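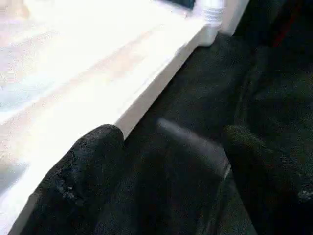 What is the easiest way to keep a soft fabric bag open while you fill it?

Hang it from something firm at the height of your waist, fold the rim outwards over the support, and put the heaviest things in first so that the bottom is pulled down flat.

Print this page
E-mail this page

A Bag on a Stand: sorting and carrying in a shared house
Project report, Home and Everyday Design, Uslow College
Iraís Ledesma and Ruan Zwane
Tutor: Mélanie Friesen

Why we chose bags

When we were asked to pick an ordinary household job and study it properly, most of our group went for cooking, and we very nearly did too. Then Ruan came up the stairs at Plosar House (where we both live, on different floors) with his washing in his arms, a sock on every other step behind him, and we had our subject. Everybody in the building has a bag of some sort for clothes and bedding, and everybody seems to struggle with it in their own way. Some people leave theirs on the floor until it slumps over. Some people hang it on the door handle and then can't shut the door.

We wanted to find out whether a simple stand makes the job of filling, closing and carrying a soft bag any easier, and if so, which part of the job it helps with most. It sounds like a small question and I suppose it is, but it kept us busy from the start of term right through to December, and I still look at other people's laundry arrangements when I visit them, which my mother finds rather embarrassing.

What we used

The stand belongs to the house and is one we have always called the Dimberg, after the name on the bill it came with. It has a white frame with white fabric at the side, and by our tape measure the top rail is 93 centimetres from the floor. That suits me well and is a little low for Ruan. With it we used a black bag in a soft, slightly shiny fabric. We liked this one because it folds away to almost nothing, and we cursed it for the same reason, as it won't hold any shape of its own.

We also borrowed a stiff canvas bag from Unathi Khumalo on the ground floor, and bought a thin cotton one with a drawstring from Jacobs, the hardware shop near the bus station. The canvas bag stands up by itself when it is full. The cotton one does nothing by itself at all.

How we went about it

We asked people in the house to fill each bag with a mixed load of towels, shirts and small things, first with the bag on the floor and then with the stand. We didn't tell them how to do it. Afterwards we sat down with a cup of tea and asked what had annoyed them, and wrote down the answers as close to word for word as we could manage. Mélanie suggested this early on, when we had only planned to use a stopwatch, and I am very glad she did. The times told us who was in a hurry. The conversations told us about the bags.

Each visit took about 40 minutes, most of it talking.

Opening the bag

The opening was where people lost their patience. On the floor, the black bag falls in on itself the moment you let go of it, so one hand is always busy holding the mouth and the other has to do all the work. Szymon Zalewska, from the top floor, ended up kneeling and keeping one side open with his elbow. He managed it, though he told us he would sooner carry everything down loose.

In the stand, things went better once people had found the rim. Finding the rim was the trouble. With dark fabric inside a white frame you can see very well where the bag is, but the folds all look alike, and several people took hold of a crease in the middle and pulled it up as though it were the edge. I did it myself more than once. The trick that worked best was to shake the bag out before it went anywhere near the stand, pinch the rim between finger and thumb at two opposite points, and only then lower it in – slowly, letting the bottom drop first.
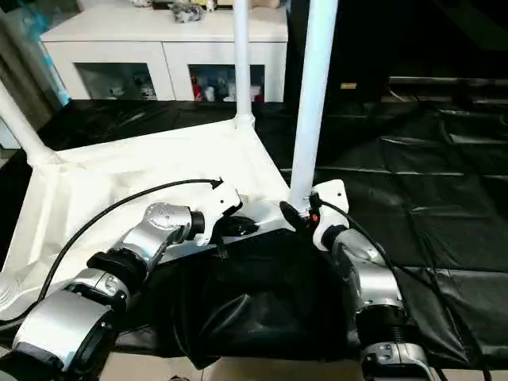 Filling and closing

Once the bag was open and sitting properly, the stand was a real pleasure to use. People could work with both hands, and they folded things more neatly without being asked to. We think this has to do with height. If you are bent double over a bag on the floor you want to be finished, and you throw things in. If you are standing comfortably you take your time a bit.

Small items were still awkward. Socks and flannels slid down between the bag and the frame, and Unathi asked quite reasonably what the point was of a stand that ate her socks. Folding the rim well over the rail helped with that, and we now do it every time.

Closing was easier with the canvas bag than with either of the others. The black bag had to be gathered by hand and twisted, and if it was too full there wasn't enough spare fabric left to twist. Ruan wanted to draw a line inside to show how high to fill it. We tried this with a strip of pale tape and it did its job nicely until somebody pulled it off along with a jumper.

Carrying

We had expected the stand to be no use at all at this stage, but lifting a bag from waist height is kinder on the back than hauling one up off the floor, and most of the people we spoke to mentioned it. The stairs remain the stairs.

What we would do differently

We would start talking to people sooner and leave the measuring until later. We would also try a bag with a coloured rim, even just a line of bright stitching, as so much of the fuss came down to not knowing which bit to take hold of. I have begun sewing red thread round the cotton bag from Jacobs, and have got a little over halfway. Finally, we only worked in one house, with neighbours who know us and are inclined to be kind, so we would like to repeat the visits somewhere else.

Thanks

Our warm thanks to Mélanie for reading two drafts (the first was far longer than this), to Unathi for the canvas bag, which has been returned, and to everybody at Plosar House who let us watch them deal with their towels.

Print this page
E-mail this page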